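Posted in November, by the keeper of the Odis log
3 min read
4 comments · 6 shares

Morning, 06:52. Barometer steady, damp in the porch. Descaled the kettle before starting on the water figures, as the element had begun to tick again.

Hardness first. The Clostska strips read one band higher than last month on the kitchen tap and unchanged on the garden tap, which is fed before the softener. The softener is therefore passing hard water. Checked the salt: two thirds full, bridged at the top, hollow beneath. Broke the crust with a broom handle and ran a manual regeneration. The valve took its usual time on brine draw and then stuck briefly on rinse. Meter stood at 2726 at the start of the cycle.

Read the Sauerland manual again over lunch. It gives the resin a service life in litres and then, four pages on, in years, and the two do not agree at our rate of use. I have gone by litres. On that basis the bed is due for replacement in spring.

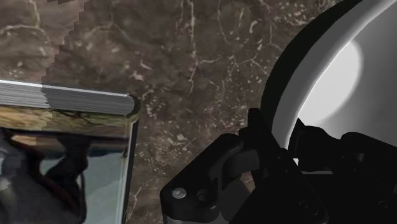

The reply from Lavamberg came in after two, and it held that the resin was probably sound, that a bridge of that kind will starve the brine tank for weeks before anyone notices, and that I should test again after 4 full cycles before ordering anything. It also advised tablet salt in place of granular, and a lower fill line.

I accept the first point. The second I doubt, having had a bridge with tablets the winter before last, but the lower fill costs nothing and I have marked the tank wall in pencil.

Afternoon: took the injector out, rinsed it, found grit in the screen. Greased the seal and refitted. No drip at the union after an hour under pressure. Rinse stage now moves freely.

Evening test, kitchen tap: down half a band. Entered in the Odis log with the valve timings. The next strip is due after the second cycle. Need more silicone grease and a new washer for the bypass, which weeps when turned past the stop.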